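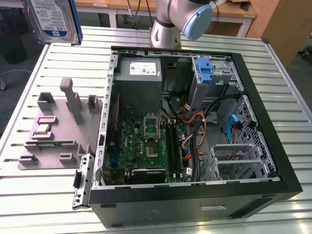
Chapter 4
When the Cell Says It Is Finished

In June a refurbishing shop in Leltonmont shipped a pallet of desktop computers that had been put back together by a robot cell. The cell's log showed no errors. Every processor had been "placed," every memory stick had been "seated," and every drive had been "installed." When the customer plugged the machines in, 4 of them would not start. Two of those had bent pins in the processor socket. The other 2 had memory that was resting in its slot with one end still up.

The shop's first report blamed the parts. They were used parts, the report said, and used parts fail. This is a very common first report, and you should learn to distrust it. A bad part is a convenient cause. It asks for no change in the program, the fixture or the schedule, and the part has often been thrown away by the time anyone wants to look at it.

The supplier of the cell, a firm called Malleck, had a different answer. Its sales sheet promised 2,000 insertions without a fault. Ask what that sentence means. What counted as a fault? If a fault is an event in which the controller stopped and raised an alarm, then the Leltonmont pallet had none, and the promise was kept. The customer would put it another way.

4.1 What the log knows

A log entry is a record of what the controller believed. When the program reached the end of the placing routine, it wrote "placed." It would have written the same word if the processor had been turned the wrong way, or if it had slid a hair to one side as the gripper let go. Nothing in the routine looked at the socket afterward. Nothing measured the push on the memory stick beyond checking that it stayed under the limit, and a stick that meets no resistance at all passes that check easily.

So the log was accurate about motion and silent about results. Much of this chapter deals with the gap between the two.

Computer assembly makes the gap easy to study. The socket pins are fine and bend under a small sideways load. A memory slot needs a firm, even push. A drive is heavy compared with either, and a cable in its path will move when touched and may not move back. A person doing this work feels for the click, looks, and pushes again. A robot does these things only if somebody has paid for them.

4.2 The second investigation

A testing house, Correa, was called in after the customer complained. Its staff asked for the force records and learned that they were overwritten at the end of each shift. They asked for the fixture drawings and received a version older than the fixture. In the end they ran the cell for 4,000 cycles with a gauge on the wrist and found that the pick position drifted as the day went on. Their report calls this "the probable cause." Notice the word "probable." The drift was real, but no one can show that it bent those particular pins, and the authors were right not to claim it.

The shop then moved the work to a second site at Grollden and added a camera check. The failures stopped. Before you accept the camera as the cure, list what else changed in the move: the table, the fixture, the operators and the source of the parts. We return to this list in Section 4.5.

Before reading on, write down which records you would want kept from every cycle, and for how long. Keep your answer. Most readers want to change it by the end of the chapter.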